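致资助方：Fedthorpe 居民住宅室内空气与湿度监测项目，第 3 期进展报告

报告期：4 月至 7 月
编制：项目技术组

## 1. 本期概要

本期完成 Fedthorpe 片区全部 30 户住宅的传感器安装，并开始连续采集。Wurnthorpe 片区仍处于入户协调阶段，尚未安装设备。截至 7 月底，数据库内通过质量检查的有效监测时段为 3,651 个（每个时段为连续 6 小时，缺测比例低于 5%），另有 447 个时段因缺测或时钟漂移被标记为待复核，暂不进入统计。

经费执行与计划基本一致，唯一偏差为校准费用，见第 6 节。

## 2. 背景与目标变更

项目原定目标为记录冬季采暖期内卧室与书房的相对湿度，评估外墙内保温改造后的结露风险。上期评审后增加两项内容：

1. 夏季工况下的二氧化碳浓度监测，用于估算夜间关窗条件下的换气次数；
2. 家具背后与墙面之间空气层的温湿度监测。

第二项对布点方式影响较大。原方案规定测点距外墙 1 米、离地 1.1 米，仅能代表房间主体空气。改造后的住宅中，贴墙柜体背面气流弱，表面温度低于室内均值，霉菌投诉多集中在这一位置。本期为每户增设一个壁面测点，与原有主体测点同步采样。

## 3. 安装与布点

每户标准配置如下：

| 测点 | 参数 | 采样间隔 |
|---|---|---|
| 房间主体 | 温度、相对湿度、二氧化碳 | 5 分钟 |
| 壁面空气层 | 温度、相对湿度 | 10 分钟 |
| 室外（每栋一处） | 温度、相对湿度 | 10 分钟 |

主体测点采用 Venter 一体式记录仪，壁面测点采用 Calteck 薄型探头，以细线引出至记录单元。两类设备的时间基准不同：前者由网络授时，后者依靠内部晶振，每次入户读取时人工对时。待复核时段中的时钟漂移问题全部出自后者。

靠墙家具分为三类处理：可移动家具，探头置于背板与墙面之间；固定于墙体且有背板的家具，探头由侧缝送入；固定于墙体且无背板的家具，探头直接贴附墙面，外加防辐射罩。嵌入式书桌与层架组合的归类需现场确认，仅凭户型图容易误判。
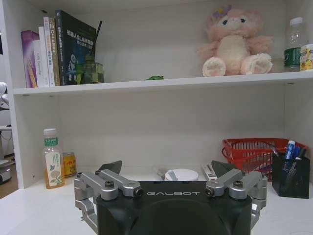
壁面探头的贴附采用可移除胶条。5 月气温升高后，部分胶条黏性下降，探头与墙面脱开，读数向房间主体空气靠拢。技术组在日常数据检查中以两测点温差的日变幅作为判据：当日变幅连续三日低于 0.1 摄氏度时触发入户检查。该判据在夏季有误报，原因是墙面与室内空气本身的温差较小。采暖期开始前将改用双判据，加入相对湿度滞后时间一项。

安装过程中未发生墙面损坏。户主提出的意见主要涉及记录仪指示灯亮度，已通过固件设置将夜间指示灯关闭，该设置不影响采样。

## 4. 数据质量

### 4.1 检查流程

数据每日自动上传（主体测点）或每月人工读取（壁面测点），进入同一检查流程：

- 范围检查：温度低于 0 摄氏度或高于 45 摄氏度、相对湿度低于 5% 或高于 100% 的室内读数予以剔除；
- 跳变检查：相邻样本温差超过 4 摄氏度时标记；
- 停滞检查：连续两小时读数完全一致时标记；
- 时钟检查：以同户两测点的温度互相关峰值位置估计时间偏差，超过 15 分钟时标记。

跳变检查的标记样本由人工判读。判读结果显示，多数跳变与开窗或空调启动对应，属真实变化，予以保留。停滞检查在壁面测点上的误报较多，该测点分辨率为 0.1 摄氏度，夜间读数长时间不变属正常现象。自 6 月起，壁面测点的停滞阈值已放宽至六小时。

### 4.2 待复核时段

447 个待复核时段按原因分为两组。第一组为缺测，主要由家庭网络中断造成，记录仪本地缓存可在网络恢复后补传，但缓存容量仅为 72 小时，超出部分无法恢复。第二组为时钟漂移，可通过线性校正恢复，前提是漂移在两次对时之间保持均匀。技术组正在以实验室恒温箱数据检验这一前提，结果将在下期报告中给出。

在检验完成之前，两组时段均不进入任何统计量，本报告所列结论只依据 3,651 个有效时段。

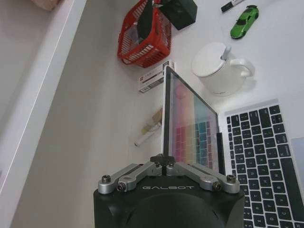 对于可补传的缺测时段，处理顺序为：先合并补传数据，再重新执行全部四项检查，最后更新时段状态。原始文件不作修改，所有校正以独立图层形式保存，并记录校正参数与版本号。外部审阅人员可由任一统计值回溯至原始样本。

## 5. 初步结果

以下结果仅反映夏季工况，不宜外推至采暖期。

**换气次数。** 采用夜间二氧化碳衰减法与稳态法两种方法估算。衰减法要求房间在一段时间内无人，住宅卧室难以满足，可用时段集中在上午 9 时至 11 时。稳态法依赖人员产生率假设，不确定度较大。两种方法在门窗关闭条件下的估算值同量级，稳态法系统性偏高。差异可能源于房门开启状态未被记录。建议在下一阶段为卧室门增设磁性开关传感器。

**壁面湿度。** 夏季壁面空气层相对湿度普遍高于房间主体，差值在空调运行期间增大。空调送风降低了主体空气含湿量，而柜体后方的空气交换缓慢，水分滞留时间较长。北向外墙的差值大于南向外墙。层架搁板与墙面之间是否留缝对差值有影响，但本期样本中留缝户数偏少，暂不作定量结论。

**物品存放的影响。** 搁板上存放软质物品（织物、靠垫、毛绒制品）时，局部吸放湿会延缓湿度变化。盆栽的蒸腾同样构成局部湿源。现有测点无法区分这两种作用与墙体自身的水分迁移。技术组拟在入户记录表中增加“搁板存放物”一栏，按软质、硬质、植物、纸质四类登记，每月随数据读取更新。登记以类别为准，不记录具体物品，以减少对住户隐私的影响。

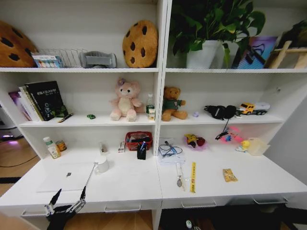 ## 6. 经费与进度偏差

设备采购与安装费用在预算之内。校准费用高于计划，原因是壁面探头数量增加后，原定的单点校准不足以覆盖高湿区间，改为三点校准。超出部分由差旅科目结余抵补，总预算不变，已按资助协议要求完成科目调整备案。

进度方面，Wurnthorpe 片区安装较计划推迟。该片区住宅的外墙改造尚未验收，验收前安装会使改造前后数据混杂。现计划在 9 月完成入户协调，10 月安装，赶在采暖期之前取得至少两周的基线数据。若验收再次推迟，则先安装主体测点，壁面测点待验收后补装。

## 7. 风险

- 住户中途退出。目前无退出申请。若 Fedthorpe 片区出现退出，统计功效分析需重新计算。
- 探头供货周期。Calteck 薄型探头交货期较长，备件需提前一季度订购，订单已提交。
- 高湿区间精度。厂家标称精度仅适用于相对湿度 90% 以下，结露判断恰好需要更高区间的数据。三点校准可部分缓解，残余不确定度将随结果一并报告。

## 8. 下期工作

1. 完成时钟漂移线性校正的实验室检验，并对待复核时段作出最终处置。
2. 发布入户记录表修订版，开始登记搁板存放物类别。
3. 在 Fedthorpe 片区选取部分住户试装卧室门磁性开关。
4. 完成 Wurnthorpe 片区入户协调与主体测点安装。
5. 更新壁面探头脱落判据，并以已确认的脱落记录进行回测。

需资助方确认的事项为第 3 项试装所需的住户补充同意书文本，草案已随本报告附件提交，请于 8 月内反馈意见。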